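Cendomport Tundus Two-Arm Student Workstation
Item 711

Product overview

The Tundus is a two-arm workstation for robotics classes, after-school clubs and student competition teams. It is supplied by Cendomport as a complete bench unit and is intended for supervised use by students in grades nine and up. Teams entering the cloth-handling event of the Lumbao Student Challenge may practice and compete on the same unit.

Work area

Both arms are fixed to mounting plates on an aluminium-profile front rail and reach across a shared tabletop. White walls with a thin blue grid close off the other three sides. Schools may apply their own printed wall graphics — dolphins and other sea animals are one choice — provided that the graphics lie flat and do not extend onto the tabletop. In the Lumbao folding task, a team works with a single piece of cloth and a basket, and both grippers may be used on the cloth at the same time.

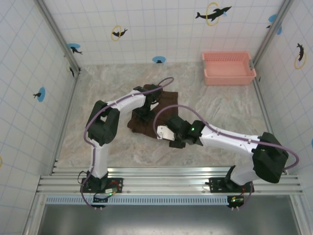 Included with each unit

Two arms with grippers and cables
Two mounting plates and front rail
Two control boards
Three wall panels and rear corner posts
Zekus classroom software, licensed for 6 student accounts
Instructor guide with lesson plans

Cloth and baskets are not included. Teams should consult the current event rules before purchasing them.

Classroom use

One instructor or trained adult must be present whenever the arms are powered. Students should keep hands outside the walls during motion and should check that cables move freely before each run. The arms are rated for a load of 300 grams each — heavier items, such as bath towels, should not be used.

Ordering and support

Schools and registered clubs may request a written quote through the Cendomport education office. Orders placed before the end of May are scheduled for delivery ahead of the fall term. Replacement gripper fingers and cables are sold separately.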